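Trikside Open Day: Your Questions Answered

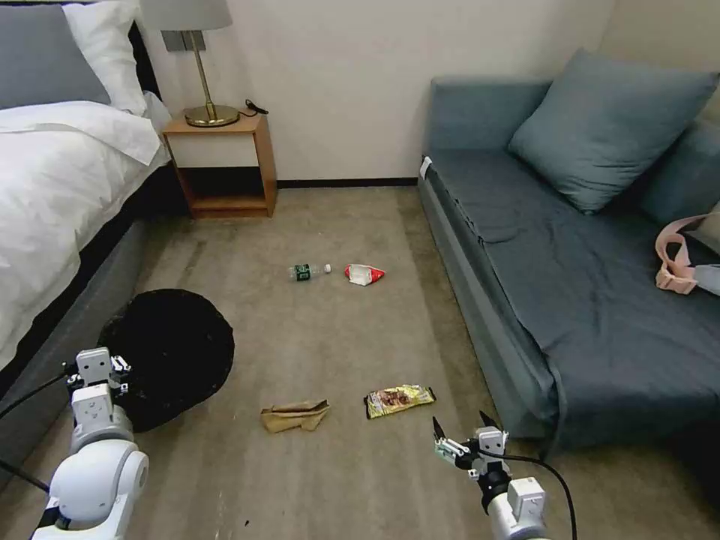 The tidy-up room: bottle, wrapper, paper bag and snack packet, all waiting on the carpet.

The Trikside open day is back in April, and we can't wait to show people around again! We get a lot of the same questions by email, so they're collected on this page.

What will I get to see?
The tidy-up room is the big draw. It's set up like a bedroom, with a bed, a nightstand and a sofa, and our two-armed robot Floltus works on picking litter up off the carpet. There's also the parts bench, where you can hold a spare gripper and feel how light it is, and a short talk in the front hall.

Why litter?
It's a wonderful problem. A plastic bottle on its side can roll when you touch it. A crumpled paper bag has no obvious place to grab, and a snack packet lies nearly flat on the carpet. People do all of this without thinking, and watching a robot work through it makes you look at your own hands differently (several visitors told us so last year, and we agree).

Does it always work?
No, and please don't be disappointed when it misses. Grabs slip. Sometimes the bag gets pushed along the floor for a while before anything useful happens. We don't hide those runs — the crowd usually cheers louder for a second try than for a clean first one.

How long is a demonstration?
Each one lasts 26 minutes including questions. The first starts at 10 a.m. and the last at 3:30 p.m. You're welcome to stay for more than one if there's space on the benches.

Do I need a ticket?
Entry is free, but the tidy-up room needs a timed ticket. There are 212 of them for the day, and last year 172 were gone before the doors opened. Book early if you have your heart set on a certain time. The parts bench and the talk are open to everyone.

Can my kids try it?
Yes! Children aged eight and up can take a turn on the practice arms at the parts bench, with one of our team beside them. Younger ones can watch from the floor mats at the front.

Can I walk into the room while the robot is running?
No. Visitors stay behind the low rail, and the view from there is good. After the last demonstration we switch the arms off and you can come in for a closer look.

May I take photos?
Please do, but leave the flash off during runs.

Who is behind all this?
Trikside runs the lab and hosts the day. The parts bench is put together by our neighbors at Jafarzadeh, and Kakolia is bringing the coffee cart again, cinnamon buns included.

Is the building accessible?
All 2 entrances are step-free, and there's a restroom with wide access next to the front hall. Ear defenders are available at the desk.

Where do I park?
Use the gravel lot behind the building. The front lot is kept for blue badge and permit holders — the signs go up the evening before.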